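Brarby Concentrated Cleaner Tablets: Two Months In

Posted June 11, 2020
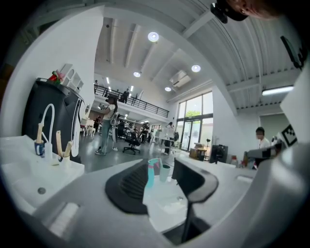
Can one dissolving tablet really replace a whole bottle of spray cleaner? For everyday wiping it can, and I've mostly stopped buying the premixed stuff, but you'll want to keep something stronger on hand for the oven and the shower.

So, I ordered the Brarby starter pack back in April after my third trip home lugging a jumbo bottle of cleaner that was (let's face it) almost entirely water. I live up three flights of stairs and I had been grumbling about this for ages. My friend Gizella Oláh had been using the tablets at her place and kept telling me to try them, and eventually she just handed me one in a sandwich bag. I used it up, liked it, and bought my own.

The idea is simple. You fill a spray bottle with tap water, drop in a tablet, wait for the fizzing to stop, and put the top back on. Please do wait for the fizzing to stop! I screwed the sprayer on too early the first time and got a nice little burp of lemon foam down my sleeve. The packet says ten minutes with warm water. With cold it's more like half an hour, and you'll still find a bit of grit at the bottom unless you swirl it.

What it's good at

Crumbs, fingerprints, tea rings, the sticky patch that forms wherever honey has been. Fresh grease on the stovetop comes off with one pass and a dry cloth. It doesn't leave streaks on my counters, which the old cleaner always did, and I don't have to rinse afterward. I've also used it on the fridge shelves, the light switches and the inside of the microwave, all fine. The microwave took two goes, but that was a soup situation and I don't blame the tablet.

It's also very gentle on hands. I get dry, cracked knuckles from nearly everything and I've had no trouble with this one, even on days when I forget my gloves. Your skin may feel differently about it, of course.

What it's not so good at

Baked-on anything. I tried it on a roasting tray with a week of neglect behind it and might as well have been spraying water. It also did very little to the soap scum on my shower door. For those jobs I've gone back to Vernix, the thick one in the squeeze bottle, which smells like a swimming pool but does work. I'd love to have one product for the whole apartment and this isn't it.

Limescale is another weak spot. Our water is hard, and Brarby says the tablets "help prevent" buildup. After two months of wiping down my faucet with it I can't say I see any difference. Plain vinegar on a rag did the job in fifteen minutes.

The scent

There are three: lemon, mint and unscented. Lemon is nice and fades quickly. Mint was a mistake for me, because it made the whole kitchen smell like toothpaste while I was trying to cook onions. My neighbor Bence Bodnár took the rest of my mint ones off my hands and he loves them, so there you go. If you share your home with somebody sensitive to smells, get the unscented – I couldn't detect anything at all from it.

How it compares

Before this I tried the Jemadico refill pouches, and they're decent, a touch stronger on grease I'd say. But the pouches are floppy and hard to pour (I lost a good glug down the side of the bottle every single time) and you still end up with a pile of plastic. The Brarby tablets come in paper wrappers inside a cardboard box. The box of 46 fits in the drawer with my dish towels, and I've barely made a dent in it.

The one complaint I have about the packaging is that the wrappers aren't very tough. I had one tablet go soft and crumbly after the box sat too close to the kettle. It still dissolved, but getting it into the neck of the bottle was a messy business. Keep them somewhere dry, and definitely somewhere kids and pets can't get at them, since they look an awful lot like candy.

A word about bottles

You can buy the Brarby bottle separately but I don't think you need to. Any clean spray bottle will do if it holds the right amount, and mine held 875 ml, which was more than the 735 the tablet is meant for. I just fill it a bit short. Don't reuse one that had bleach in it, and rinse whatever you use really well. Oh, and label it! I didn't, and I watered a fern with lemon cleaner. The fern is recovering on the balcony.

Would I buy it again?

I would, and I already have the next box picked out (lemon, obviously). I get mine from Somogyi, the little housewares shop near the tram stop, but they only carry lemon and unscented, so you'd have to order mint online if that's your thing.

Four stars out of five from me. I'd give it the fifth if they ever came out with a bathroom version that could handle my shower door.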